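Mar 30, 2022

Props bench, soap unit, notes for me and whoever picks up block 12

Read-through for the new block was this morning. Most of it is the kitchen and the launderette, so very little to build. The wedding episode is the exception and I've started a separate page for that at the back of the book.

Launderette: the script has Trimach painted on the front of all the dryers now, to match the sign the art department put over the door. Decals came back from the printer 8 mm too wide for the panels. I trimmed one by hand and it looks fine from the sofa distance, but the edge lifts at the left corner. Have asked for a reprint on the thinner vinyl. If it isn't in by Friday we go with the trimmed ones and keep the camera off the end machine.

Breakaway vases for the row in episode 11. Three poured yesterday, demoulded first thing. Two good, one with a bubble in the neck. Wall thickness is better than last time, I left the resin to stand longer before pouring. Dropped the bad one from bench height and it went into big pieces, which is what the director wanted. He doesn't want crumbs, the cleaning up between takes cost us half an hour last block.
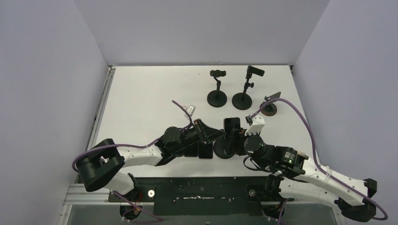
Bergþóra Lykkegaard came over from continuity about the letter. It is seen in four episodes and gets folded, pocketed, and then torn in the last one. We agreed on eight copies: two clean, three folded, three for tearing. All on the cream stock from Saliba, none of the white. The handwriting has to match the birthday card from last May, so I've pulled the card out of the store and put it in the flat drawer with the blank sheets. Please don't put it back in the store until the letters are done.

She also pointed out that the pub till rings up a round at a price no pub has charged for years. Nobody has written in about it, but she'd like it changed. I can do a new display card, ten minutes' work.

Fenelov beer mats: down to the last box. The stores sheet says 1,207 and that can't be right, the box isn't full. Either the sheet wasn't updated after the quiz night episode or there is another box behind the Christmas stuff. To check.

Draditex overalls for the garage lads are back from the laundry with the ageing washed out of them. Need doing again, knees and cuffs first. I used the brown wax last time and it went shiny under the lights, so try the powder and fix it with hairspray. Test on the spare pair before touching the hero ones.

Still to do:
Till display card
Reprint chase, dryers
Pour two more vases, same mix
Look behind the Christmas boxes
Ask wardrobe which overalls are the spare pair, the labels have come off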